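Chapter 7
Feeds, Followers and Directories for Craft Blogs
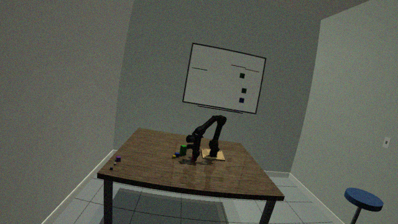

7.1 Scope of the chapter

A craft blog published on its own domain reaches readers by three routes: search, direct visits and subscription. Chapter 6 dealt with search. The present chapter deals with subscription, and in particular with the feed file, the reader services that poll it, and the directories in which a blog may be listed.

The running case is Mindamau, a quilting and hand embroidery blog kept by Henk De Smet. At the time of the case study it held 716 posts and had 2622 feed subscribers. Its code was maintained by Cheuk-hei Liao, who also wrote the sidebar template reproduced in Section 7.5.

7.2 Terms

Feed. A machine-readable file listing recent posts, with a title, link, date and either a summary or the full text of each.

Reader. A service or program that checks feeds at intervals and displays new items to the subscriber. Rola and Bouazza are the two readers used in the exercises.

Directory. A catalogue of blogs sorted by subject. Clindton, used in Section 7.6, sorts craft blogs by technique and then by fibre or material.

Claiming. The process by which an author proves control of a blog to a reader or directory, usually by placing a short code in a published post or in the page header.

7.3 Full and partial feeds

A full feed carries the whole post, including pattern notes and photographs. A partial feed carries the opening lines and a link. Partial feeds bring more visits to the site but are awkward for readers who follow a pattern from a phone or tablet at the work table. Mindamau changed from partial to full feeds in August and had 2704 subscribers at the next count. The change in visits over the same period is treated in Section 7.4.

Two settings should be checked before any feed is changed:

1. The feed address. If it differs from the old one, a redirect must be in place - most readers will not look for the new address themselves.
2. The item limit. A limit set too low drops older posts before slower readers have collected them.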